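Plamside Pegs

Notes and file guide for the peg and board set

Version 2
Maintained by Faraji Mwaipopo

What this is

Plamside Pegs is a collection of short recordings of a tabletop peg activity. The material is a white rectangular board and a set of small parts that go on it or into it. Each recording covers one attempt at one layout. Along with the recordings you get the layout cards, a parts list, and a table of notes written after each attempt.

The set grew out of a box of board activities put together at Nindmont for fine motor practice. We kept the parts small and the layouts simple. If you are looking for timed pegboard tests with published norms, this is the wrong place. Our boards follow no standard, and the times in the notes table should not be compared with times from any clinic.

What is included

There are 1,017 recordings in the current version, covering 14 layouts. Of these, 379 have full written notes. The rest have a layout code and a result code only. We plan to write up more of them but have set no schedule for it.

Folders:

recordings — one file per attempt, named by layout code and attempt number
layouts — one card per layout, as a printable page
notes — a single table in CSV, one row per attempt
parts — the parts list and drawings for the board
extras — older layout cards that are no longer used

The board and the parts

The board is white and flat and sits directly on the table. We use it without a frame or a rubber mat. A mat does keep it from sliding, but it also raises one corner slightly if the mat is not trimmed, and we got tired of trimming mats.

Pegs are small. Blue is the color we use most because it shows up well against the white. Disc-shaped parts are listed separately from pegs in the parts list, even when they are the same color. Please keep that distinction if you add notes of your own. Early rows in the table called everything a "piece," and it took a long time to sort them out.

The drawings in the parts folder are good enough to make a board from. Hole edges should be eased a little. A sharp edge will shave the pegs over time, and then they fit loosely and you will have to replace them.

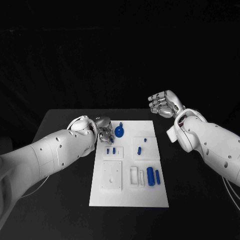 Table setup

Use a dark table if you have one. The white board has a clear outline on a dark gray top, and a dropped blue peg is easier to find than it would be on a patterned surface. Gloss is a problem. We tried a polished top for the first two layouts and had to redo them.

Behind the table we hang plain black cloth. Any heavy cloth will do as long as it reaches down to the table edge. Keep lamps off to the sides — a lamp directly above puts a bright patch on the board that hides the holes.

Put the board down before you place any parts, and check it against the layout card. The card has a mark in one corner that should face away from you.

How a layout runs

Each layout card shows a starting position and an ending position. Set the parts out to match the start. Work one peg at a time. A peg counts as placed when it stands in its hole and has been let go. A peg resting against the board or leaning on another part does not count.

If a peg is dropped, leave it where it lands and go on with the next one. Enter a D in the result column. If the whole board gets moved by more than its own edge width, stop and enter M.

Layouts in the second half of the list use the corners of the board more. These are harder than they look on paper. The corner holes are close to the edge, and pressing down there can tip a light board.

The notes table

Columns are layout, attempt, result, dropped, moved, and remarks. Remarks are free text and vary a lot in length. Spelling has been left as written. Blank cells mean nothing was recorded — they do not mean zero.

Result codes:

C — complete
P — partly complete
D — one or more pegs dropped
M — board moved, attempt stopped
X — wrong starting position, kept for reference

Rows marked X are left out of our own counts of finished attempts. They are still in the total above.

Known problems

Layouts 5 and 6 were printed with the same title on the first run of cards. The codes are correct, so go by those.

The disc hole in the board drawing was too tight before version 2. If your disc sticks, check which drawing you used.

A few remarks mention a Grimeo tray. This was a sorting tray used for parts between attempts. It was dropped from the setup and is not in the parts list.

Storage

Pegs go back in the lidded tub, discs in the bag. Store the board flat. Ours was left leaning against a shelf in January and took on a slight bow, and the replacement is the one in the current drawings.

Changes and questions

Send corrections to Faraji Mwaipopo through the Pillai project page. Include the layout code and attempt number.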